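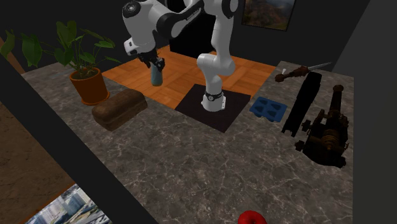 The policy got the cup off the mat 73 times out of 96 with the cannon on the counter, and 55 times without it. I ran it again at two in the morning because I figured I'd swapped the folders (I swap folders a lot, ask anybody at Endus). Nope! Same numbers, same cannon.

So now I had a finding, and I hated it. The whole point of the clutter study was that clutter hurts. I'd already written that sentence! It was a good sentence, it had a semicolon. And here was a model cannon, way off on the far right where the arm never goes, apparently helping.

I took out the bread. Nothing. I took out the plant, and the score dropped a hair, and I put the plant back and felt like I should water it. Then I turned the cannon to face the arm and reran 20 episodes, and I swear the gripper came down slower. I watched it over and over with my nose practically on the monitor.

"It's the shadows," my advisor said over the phone. She was in the Stasero airport eating something crunchy. "Check your lighting seeds."

I checked my lighting seeds. They were fine. I told her they were fine and she chewed for a while.

"Well, what's different about the cannon?"

"It's a cannon," I said.

She told me to go to bed. I queued up one more batch instead, cannon, knife, apple, everything back where it started, and I lay down on the floor under the desk with my coat over me and listened to the fans come up.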